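**Status:** resolved, left open for follow-up until February
**Product:** Rutenance room booking, door panels by Duman
**Site:** Cunthorpe office, second floor
**Priority:** normal

### Problem as reported

Meeting rooms on the second floor show as free on the door panel when they are booked in the calendar. People walk in on each other. The first complaint came in at 9:15 am for the small corner room, then the large room had the same thing after lunch. First floor panels are fine.

Booking from the panel itself also fails. The panel says "Could not save, try again" and trying again gives the same message.

### Checks

**9:40 am.** Restarted the corner room panel from the admin page. It came back up and showed the right bookings for the next hour, then went stale again. Same result on the large room.

**10:20 am.** Compared network settings on both floors. Same wireless network, same address range, same time server. Signal on the second floor is a little weaker but well within what Duman asks for. Moved one panel to a wired connection to rule it out. No change, so I put it back on wireless.

**11:05 am.** Clock on each panel matches the server. Time zone is right. I checked this twice - we had a clock problem in October that looked a lot like this one.

**11:30 am.** Pulled the sync log for the corner room. Every write from the panel is refused:

```
PUT /rooms/2-corner/events 409 Conflict
retry 1 of 4 409 Conflict
retry 2 of 4 409 Conflict
retry 3 of 4 409 Conflict
retry 4 of 4 409 Conflict
sync paused, next attempt in 20 min
```

That explains the stale screen. After the fourth refusal the panel stops both reading and writing for 20 minutes. Anything booked in that window doesn't show on the door. I had assumed reads would carry on during a pause. They don't, and the manual doesn't mention it.

**1:15 pm.** Opened a case with Rutenance support and attached the log. They asked for the room export, which I sent.

**2:50 pm.** Reply from Rutenance: the second floor rooms exist twice on the server. One set has the current IDs. The other came in with the Rikton import, when we moved off the old calendar, and was hidden but never deleted. Both sets claim the same mailbox, so a write to one conflicts with the other. The first floor was set up by hand after the import and has no duplicates.

### Fix

1. Exported all second floor bookings to a file.
2. Turned off sync on the second floor panels.
3. In the Rutenance admin page, turned on "Show hidden rooms" and filtered by source "Rikton".
4. Checked that the hidden rooms had no future bookings. One did, a recurring team meeting, so I rebooked it on the current room and told the organizer.
5. Deleted the hidden rooms.
6. Cleared the cache on each panel and turned sync back on.

Clearing the cache has to be done on the panel. The button on the admin page only clears the display layout, not the bookings. Hold the top corner of the screen until the service menu comes up, then choose Storage, Clear.

### Result

**4:10 pm.** Test booking from the corner room panel saved and showed in the calendar in a few seconds. Test booking from the calendar showed on the door after the next refresh. Canceled both.

**5:30 pm.** No new 409 lines in the log for any room.

### Still open

- Asked Rutenance if the pause can be set shorter than 20 minutes, or limited to writes. No answer yet.
- The parking spaces also came over with the Rikton import. They have no panels, so no conflict so far, but they should be checked for hidden copies.
- Setup notes for new panels need the cache step added.
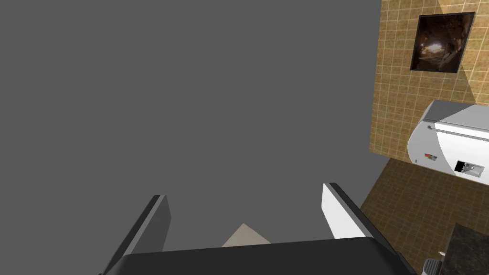 *Reading time: 4 min*

Reply on this ticket if a second floor panel goes stale again. Include the room name and the time shown on the panel, and please leave it powered on so the log is kept.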